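How to clean and sort a second-hand wooden alphabet puzzle

Every op shop has a shelf of these, and every toy blog has a page telling you to soak them in vinegar, dry them in the sun and rub them with essential oils. I've tried most of that advice and wouldn't repeat much of it. Wood and water don't get along, and the printed pictures in the bottom of the slots are often only paper or a thin coat of ink.

What follows takes around 30 minutes of work, plus drying time overnight.

What you need

Two cloths that don't shed
A small bowl of warm water with one drop of dish soap
A soft, dry paintbrush or an old toothbrush
A pencil and a scrap of paper
Fine sandpaper, if there are splinters

You don't need a special toy cleaner. I bought the Hostesine spray on somebody's recommendation and couldn't tell the boards I'd used it on from the ones I'd done with soap.

Step 1. Take everything out and shake

Lift out all the letters and turn the board over above the sink. Tap the back. Crumbs collect in the corners of the slots, and the narrow ones are the worst. Go over each slot with the dry brush before any water comes near it, or you'll be making paste.

Step 2. Wipe the letters

Dip a cloth, wring it out hard, then wring it again. Wipe each letter on the face and all the way around the sides. The sides are where small fingers grab, so that's where the grime builds up. Check the backs for old stickers or pen. If the paint colour comes off on your cloth, stop. I'd put that puzzle in the bin, and I wouldn't give it to a child who still chews things, whatever the label says.

Step 3. Wipe the board

Do the top face with a barely damp cloth and leave the pictures for last. Try a corner of one picture first. If it smudges or lifts, go back to the dry brush and call it finished. Plywood edges drink up water and the layers can separate, so run the cloth along them once and dry them straight away.

Stand the board on its edge overnight, out of the sun. The sunny windowsill is popular advice, and it gave me a warped Crenshaw board that now rocks like a boat.

Step 4. Put the letters back and see what's missing

Some people line the pieces up in order first. I don't see the point. Put the board on a plain, pale table where a dropped piece will show up, and start with the letters that can only go one way. A lowercase x is an easy one to begin with. Leave b, d, p and q to the end, as they'll half fit in each other's slots on some boards and you can waste a lot of time pushing. A letter that has to be forced is either in the wrong slot or swollen — give it another day.

Write down any slot that stays empty.
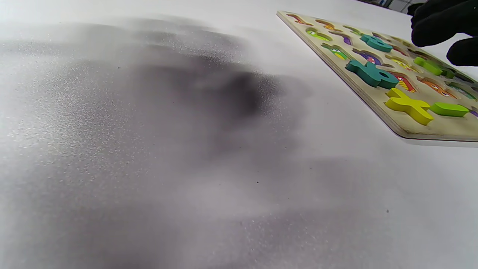 Marg B. wrote in to disagree: her kids learned the pictures long before the letters, so she leaves half the pieces off on purpose and asks for the animal first. Fair enough. I doubt it speeds up anyone's reading, but it does make a puzzle with gaps worth keeping.

Step 5. Decide about replacements

Sellers on Traletti list single letters, and they're a gamble. Thickness varies between makers, and so does the shape of the curves. Ask for a measurement before you pay. I now have a spare g from a Halleren set that fits nothing in the house.

Cutting your own from scrap works for l and i. I wouldn't bother with the curvy ones.

Store the board flat with the letters in, and an old pillowcase over the lot.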